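Search this site Enter keyword Go
Home News Products Stores Trade Contact

MEDIA RELEASE
Feb 6, 2020

Trestton brings back the brown paper bag for sorting small household items

Trestton, the home storage retailer, will begin selling its Metik range of wide-mouth paper bags through its stores and website this month. The bags are made for the small things that collect in drawers, on hall tables and along the backs of shelves.

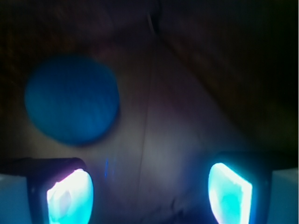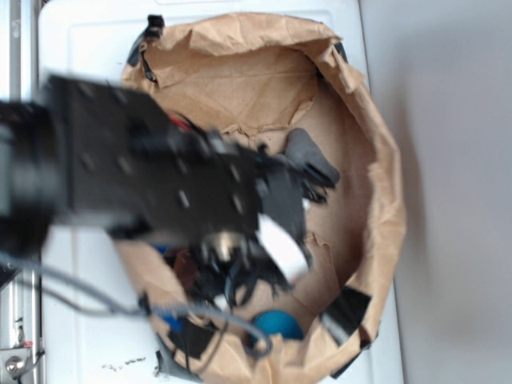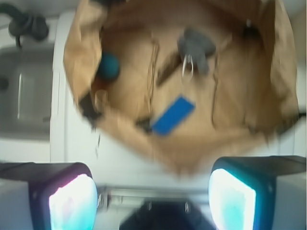
The Metik bag is a plain kraft paper bag sized to stand on a bench or table while a household sorts through its odds and ends. It is sold flat and opened by hand. Trestton recommends folding the rim back before anything goes in, so that the mouth stays wide and the contents can be seen from above. An ordinary bag in use shows why this matters. With the paper opened out and crumpled back at the top, a bright blue tag is easy to pick out against the tan floor of the bag, and so are a round teal ball and a loop of silver wire. A lidded box or a dark fabric tub hides the same items as soon as two or three more are dropped on top.

The range has been developed with Mösli, the paper goods maker that supplies Trestton with its drawer liners and archive sleeves. Mösli will produce the bags at its Flanditlow plant, where the first run was completed in January. That run was 2,000 packs. A second run will be scheduled once stores have reported their opening sales.

Trestton's existing customers have mostly bought rigid storage: plastic crates, wire baskets and boxes with lids. Through its store counters the company has heard regularly from people who own plenty of containers and still have a drawer they cannot close. Many of them said the difficulty came earlier, at the point where everything had to be tipped out and looked at. They wanted something cheap and roomy to work from, which could be folded up afterward and put in the recycling.

To test the idea, Trestton placed trial bags with 60 households ahead of the launch. Each was asked to choose one drawer, shelf or basket and empty it into a single bag, then return items to their proper places over the following days. Kitchens and front halls were the most popular starting points. Households with young children tended to start with the toy shelf, and several used a second bag for pieces whose set could not be found.

Comments from the trial led to 2 changes in the final product. The paper is heavier than in the trial version, as some users found the sides slumped when the bag was only partly full. The printed panel has also been moved from the base to the lower front, where it can be written on while the bag is standing. The panel has lines for a room, a date and a short note. Pencil works best on the uncoated paper, and most felt markers will also take.

Some households taped the folded rim so it would stay open over several days. Trestton has included a note about this in the instruction leaflet. Short strips placed over the fold are enough, and any colour of household tape can be used. Plastic tape should be peeled off before the bag goes into the paper recycling. Users who plan to keep a bag for longer may wish to use paper tape, which can be left in place where local recycling programs accept it.

The bags are intended for dry, light items. Suitable contents include keys, tags, small soft toys, balls, ribbons, spare straps, pens and craft pieces. They are not intended for liquids, food scraps, batteries, loose blades or heavy tools. As with any bag, they should be kept away from stovetops and heaters. A bag left on a damp counter will soften at the base and should be replaced.

The leaflet also sets out a simple order of work. Spread a clean sheet or board on the table and take items out a handful at a time. Put like with like. Anything that belongs in another room goes to one side until the bag is empty, to save walking back and forth. Items with no obvious home go back in the bag, with the date written on the panel, to be looked at again at the end of the month.

Metik bags will be sold in packs in one size and one colour, natural brown. They carry no handles, as trial users who were offered a handled version found that the handles fell inward and got in the way. Trestton is considering a smaller bag for desks and bathroom cabinets, but no decision has been made.

Schools, libraries and community centres may order in bulk through the Trestton trade desk. The minimum bulk order is 500 bags, delivered flat in cartons. Orders placed before the second run will be filled from existing stock where possible. The printed panel can be left blank on request, although this applies only to orders made up at the plant and will add to the delivery time.

Store staff will have an opened bag at the counter for customers who want to see the size before buying. Unopened packs may be returned under Trestton's usual terms.

Media enquiries, product samples and trade orders: contact the Trestton communications office through the Contact page of this website.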